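The Returns Bin

by Fulvio Parisi
2018-03-18

They moved me off the bin on a Monday and gave me a stool. Sixteen years I'd had my arms in that thing, up to the elbow, pulling out whatever the good people of Drernow had bought and gone off, and now I was to sit beside it and press a green button if anything looked wrong. Same money, mind you. Cengiz Saraç had made sure of that, he'd gone upstairs and argued it for the whole shift.

"You'll get fat," my wife said. She bought me a cushion, though!

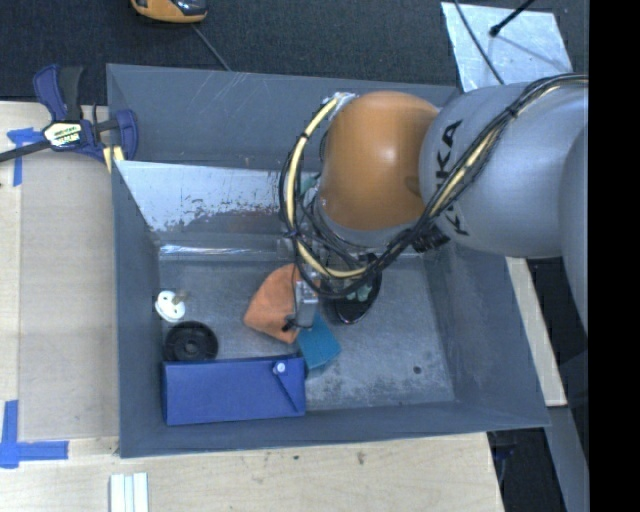
My trouble was my hands. They didn't know what to do. All that first week they kept twitching towards the bin like a dog that's heard the lead come off the hook, and I had to sit on them, or hold my tea in both. The arm did its bit and I watched. It would come down over something soft, an orange cloth say, all rucked up on the bottom with a blue box off to one side, and I'd be thinking pinch the corner, go on, pinch the corner. I said it out loud once and Mrs Đinh from packing heard me. She's called me Coach ever since.

Bidwood's had told us 600 items a shift. I used to do 714 on a good day (they had it up on the board, I'm not boasting), so you can imagine there was some crowing in the canteen. Then in November it beat me. Cengiz wiped my number off with his sleeve and looked sorry about it, and I went and stood in the yard for a bit.

What I miss is daft. I miss finding things. A shopping list in a coat pocket, a baby's sock. I once had a letter to somebody called Preritz, never opened, and I walked it round to the address on my way home. The old fellow gave me a plum. I asked the engineer what the arm would do with a letter and he said it would go in with mixed paper, quite cheerful about it.

So last Thursday, with two minutes left before the bell, I pressed the button. There was nothing wrong. Everything stopped, and I rolled up my sleeves and leant in over the rim, and Cengiz saw me from the far end of the line and turned round to look at the clock.

67 comments | 2 shares

Back to top

© Fulvio Parisi. Contact the author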